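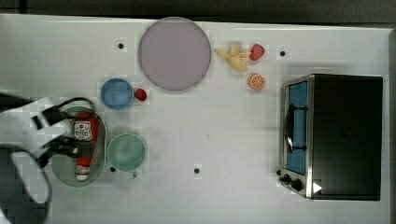
I've been putting together a play kitchen on a tabletop for nearly two years now, and the question I get asked most is how I keep it from turning into one big heap of plastic fruit. So I've finally written it down. It's a method for setting up a pretend café on an ordinary white table, with toy food, a few real dishes and a small toaster oven as the centrepiece. It takes me ten minutes now, though the first go took most of an afternoon and two pots of tea.

## What you'll need

- a table with a plain top (white is lovely, every colour pops on it)
- one big plate, plus a few smaller bowls and an oval dish if you've got one
- toy food: fruit is the easiest place to start
- a ketchup bottle
- a small toaster oven, never plugged in

My budget for the whole lot was £4 a week out of the housekeeping, which sounds mad, but you'd be surprised what turns up if you keep looking. Kagiso Moodley down our road gave me a carrier bag of toy fruit when her two went up to big school, and that got me off to a flying start.

## 1. Oven first

Put the oven down before anything else! I used to leave it until last and then have to shuffle everything along to make room, and something always rolled off. It goes on one half of the table and stays there. Mine sits on the right with its door facing left, so the "cook" has the oven on one side and all the food laid out across from it.

If you're using a real one, as I do, take the cord right out of the way. Tie it up, tape it to the back, whatever suits you, and keep it well away from sockets. Give the glass door a wipe and check it doesn't drop open too hard on little fingers. Then have a good feel along all the metal trim for sharp bits. I went over one rough corner with fine sandpaper, 200 grit, and it came up beautifully smooth.

## 2. The big plate

Next comes the biggest plate, up at the top and near the middle. Mine is a lavender-grey one and I'm very fond of it. It's for serving, so it starts the game with nothing on it, and whatever gets ordered ends up there. I've tried giving each child their own plate instead - don't, you run out of table in no time.

## 3. Bowls and the long dish

Now the small stuff. I like to mix colours, as it makes giving instructions so much easier. "Pop it in the blue bowl" works with a three-year-old, and "pop it in the medium bowl" really doesn't. I've a little blue one, a pale green one with a sort of tab handle, and an oval sage green dish that's long enough for a ketchup bottle to lie down in. That's where the ketchup lives. Standing up, it gets knocked over every single time.

Leave a hand's width or so between the dishes if you can. They'll creep together anyway once play gets going.

## 4. Scatter the food

This is the fun bit, and I'd say don't be too tidy about it. I put the bananas, the strawberry and the half orange in a loose group to the right of the big plate, and then one little red thing by the blue bowl to get somebody wondering what it's for. A table that's too neat seems to put children off touching it (mine, at any rate).

Start with only a few pieces. I once tipped out everything we owned and they just stirred it.

## 5. Give them an order

Ours go something like this:

- one fruit salad, with bananas and an orange, on the big plate
- a strawberry in the green bowl
- something hot from the oven, with ketchup on the side

My eldest now writes the bills. The last one came to £2,000 for half an orange, so we've had a word about pricing.

## Cleaning and putting away

Toy food gets grubby faster than you'd think. Warm water and washing-up liquid does nearly all of it, and an old toothbrush is handy for the green bits on the strawberries. Dry everything on a tea towel overnight, especially anything hollow, or you'll get black speckles inside that never come out.

For storage I keep the fruit inside the biggest bowl I can find, stack the rest on the plate, and the whole lot goes on the shelf next to the oven. The ketchup bottle goes in a separate bag. I rinsed ours out three times before it went anywhere near the toys and I still don't quite trust that cap.

I'm hoping to add some vegetables in October, if the felt arrives.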